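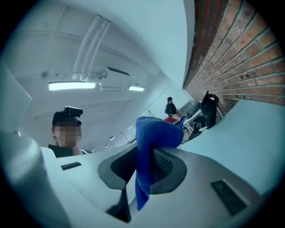

Tosbridge will hold its first community grilling day on Saturday, October 12, at the Prerkgate picnic grounds, and sign-up for cooking spots opened this week. Each team gets one charcoal grill, a prep table and a cooler of ice. Teams bring their own meat, seasonings and tools, along with something to wipe down with. Cloths are fine for the table and the outside of the cooler, but organizers ask that cloths be kept well away from the hot grates, where a long-handled brush should be used.

The day is run by the Sturport Cooking Club, which held a smaller cookout for members last summer. Club president Yuxi Dong said 133 people have already asked for a spot or a tasting ticket.

"We had members asking for a public one as soon as the last one ended," Dong said. "Most of them cook at home every weekend and wanted to see what their neighbors were making."

Teams may enter beef, chicken or vegetables. Beef entries can be any cut up to two inches thick. Chicken must reach 165°F at the thickest part before it is served, and a club member will check each piece with a thermometer. Marinades may be mixed at home but must arrive in a sealed container on ice. Sauces with egg or dairy have to stay in the cooler until serving time.

Coals will be lit at 10 a.m. and cooking starts at 10:45. Tasting runs from noon to 2 p.m. Propane grills are not allowed on the grass this year.

Peiyu Lü, who teaches the club's evening classes, will give a short talk at 11 a.m. on cooking over two heat zones, with the coals banked to one side. She will grill bone-in chicken thighs with lemon and black pepper, starting them on the cooler side and moving them over the coals at the end to crisp the skin. Copies of the recipe will be handed out at the Zou Market stand near the east gate.

The club raised $2,534 for the event through bake sales and a raffle. The money covers charcoal, table rental and the grounds permit. Anything left over goes toward new pans for the club kitchen.

A cooking spot costs $20 per team. Tasting tickets are $8, or $4 for children under 12. Sign-up forms are at the Tosbridge library and at Zou Market, and completed forms are due by October 4. If it rains, the event moves to Sunday at the same hours.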